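A Monday at Pluklow House

I had been meaning to visit Pluklow House for the best part of a year, ever since Margit Pap told me her father had started going there and had stopped ringing her at teatime to ask what was on the television. "He's too busy," she said, and sounded a bit put out about it! So when the house announced an open day in September I put my name down straight away, caught the early bus and was on the doorstep before ten with my coat buttoned up wrong.

For anyone who hasn't come across it, Pluklow House is a day centre for people over 62 who live by themselves. It used to be a primary school, and you can tell. The coat pegs in the corridor are still at hip height (very handy if you use a wheelchair, as one of the members pointed out to me) and the hall has the markings of a netball court running under the dining tables. Members come for a morning, an afternoon or the whole day, and pay what they would have spent on lunch. There are 200 on the books now. The kitchen can't feed that many at once, so lunch is in two sittings, and feelings run high about which sitting is better. I was put in the second and was told I'd been lucky. The people in the first told me I'd missed the good potatoes.

Birthe Briem runs the place, and she showed our group round herself. She walks very fast and talks over her shoulder, so those of us at the back got most of it second hand. What I did catch was that the house began with a single afternoon of cards in the old staff room. The people who came asked for a second afternoon, then for soup, then for somebody to look at their feet. There is now a chiropodist in what was the stationery cupboard, and she has made it lovely, with a little lamp and a radio.

The first stop was the music room. I'd expected a singalong, and there is one on other days, but we walked in on eight or nine people learning a Hungarian round from a recording, line by line, with a great deal of stopping and starting. Margit's father was among them. He speaks the language and was correcting everybody's vowels with enormous pleasure. They asked us to join in, and I did, badly, and have had the tune in my head ever since.

Next door was the language table, run by Hoi-yan Tsang and Mei-kuen Wei. They both grew up speaking Cantonese and met here, having lived three streets apart for years without knowing it. They started chatting over the washing-up, other people wanted to know what was so funny, and it grew from there. Now anyone can sit down and learn how to order tea, complain about the weather and ask after a person's grandchildren. I learned the tea. Mei-kuen made me say it until I got it right, and then clapped, which did me more good than any certificate I ever had at school.

We had our own tea after that, in the hall, with seed cake. I got talking to a retired bus driver who comes over from Cernier, a good long ride with a change in the middle, and he told me he does it for the chess. There is a closer club, but they play in silence there and he can't stand it. He likes a game where people groan. 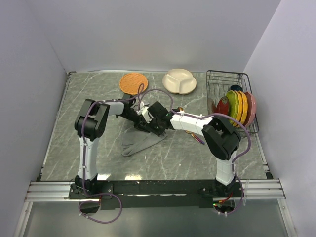 Two robot arms at a marble-patterned worktop.

After tea came the part of the day I'd been most curious about, the telephone room. It's a small room with four desks, and from it members ring other members who can't get in because of illness or bad hips or a broken lift. Each caller has their own short list and keeps the same people for as long as everyone is happy. Chih-ming Tu, who looks after the rota, told us the callers made 1,000 calls over the winter. He keeps the tally in pencil in a hardback notebook, and he let me have a look (no names in it, just neat little strokes in fives, page after page).

What struck me was how ordinary the calls are. I sat near the door while one was going on, hearing only our end of it, and it was mainly about marmalade. Thin cut or thick, whether the shop oranges had been any good, whose turn it was to write down the recipe. It lasted 20 minutes and there was a lot of laughing. Chih-ming says they tried giving callers a sheet of suggested questions at the beginning and it was a disaster — everyone sounded as if they were taking a survey — so the sheets went into the recycling.

There's a faith side to the house as well, although you could spend a whole day there and hardly notice it. The quiet room at the end of the corridor is shared. A rabbi comes one week, a Methodist minister another, and a group of Buddhist women meet there on a morning of their own and leave it smelling faintly of oranges. Between times it's open to anyone who wants to sit down. I went in for five minutes with my shoes off and stayed rather longer.

Lunch, second sitting, was leek pie. The potatoes were perfectly good, whatever the first sitting says. I was placed between Hoi-yan and a gentleman called Lau, who had joined only the week before and was still finding his way about. He'd lost his wife in the spring, he told me, and his neighbour had more or less marched him to the gate. He hadn't decided what he thought of it yet. He did have a second helping of pie, and he'd put his name down for the Betero, the house's own card game, which has rules nobody could explain to me in under a quarter of an hour. As far as I could gather it's a sort of rummy in which you may swap hands with the person opposite if you ask politely enough.

If I have one grumble it's the getting there. The bus stops at the bottom of the hill, and it's a steep hill. The house has a minibus, but its seats fill up quickly, and several people told me they would come more often if there were a second one. Birthe knows all about it and is busy badgering the council. Having tried to keep up with her along a corridor, I wouldn't like to be the council.

The afternoon finished with the round again, this time in the hall with everybody, both sittings together. We got all the way to the end on the third go. Margit came to fetch her father and had to wait with her car keys in her hand until he'd finished a game of chess with the man from Cernier, who groaned tremendously and lost.

New members can go along for a free first day, lunch included. Ring beforehand so the kitchen knows, and ask for the second sitting.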